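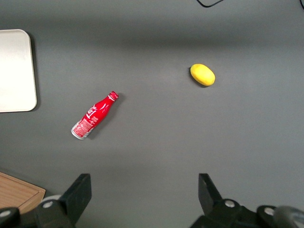

How do I get a lemon syrup that doesn't turn bitter after a day?

4 min read

Posted by porchfizz in Home Drinks

Hi all, I've been making my own lemon soda since May and I'm stuck. The syrup tastes great the evening I make it, bright and sharp, and then by the next afternoon there's this bitter, almost soapy thing going on at the back of the tongue. My kids won't touch it. I will, but I'm not happy while I'm doing it.

What I do now: 400 grams of sugar, the same weight of water, the peel of five lemons and the juice of all of them. Everything goes in the pot together, I bring it up to a boil, let it bubble for 8 minutes, then let it cool with the peels still in and put the whole lot in the fridge. I strain it when I pour. I carbonate plain water in a Starkitz and stir the syrup in by the glass.

I've tried organic lemons, I've tried the cheap bag, no difference that I can taste. Is it the boiling? The peel? Should I just buy the bottled stuff and quit?

cellar_and_spoon

It's the peel, and it's the boiling too, sorry. You're cooking the white part and then leaving it to soak all night, so of course it keeps getting worse. Mine did exactly the same until I changed the order of things.

Take the yellow off with a vegetable peeler, and if you see a lot of white on the back of a strip, scrape it with a teaspoon. Rub the strips into the dry sugar with your fingers and leave the bowl on the counter for a few hours with a plate on top. The sugar pulls the oil out and goes kind of damp and smells incredible (I always stick my face in it, every time). Then pour in hot water, stir till it's clear, strain the peels out right away and throw them out. Juice goes in last, once it's cool. No boiling at all!

Your amounts sound fine. I use 376 grams of sugar, a silly number, but that's what my jar holds when it's full and I've never bothered to weigh it out any other way. Mine keeps a little over a week in the fridge before it starts tasting flat. It doesn't go bitter, it just gets dull.

One more thing: add a tiny pinch of salt. You won't taste salt but whatever bitterness is left gets a lot quieter.

Nanholm_kitchen

Agree with the above. I'd also check your lemons aren't waxed, though you say you tried organic. I scrub mine under hot water with a brush anyway.

If you want it sharper without more juice, a little citric acid does it. I get mine from Chareonsuk, the grocery near me, they sell it in small bags by the spices.

gravelroad218

just use the Setari lemon cordial, it's fine, life is short

Comments

porchfizz: Tried the sugar rubbing thing last night and had a glass at lunch today. Not bitter! I forgot the salt so I'll do that next batch. Thank you so much.

tinroof: Does this work with limes? I have a huge bag.

cellar_and_spoon: Yes, but go easy, lime peel is stronger. I'd use half as much peel.

mossy_b: Don't throw out the peels, chop them up and put them in muffins.

Contact us | Copyright Home Drinks Community | Back to top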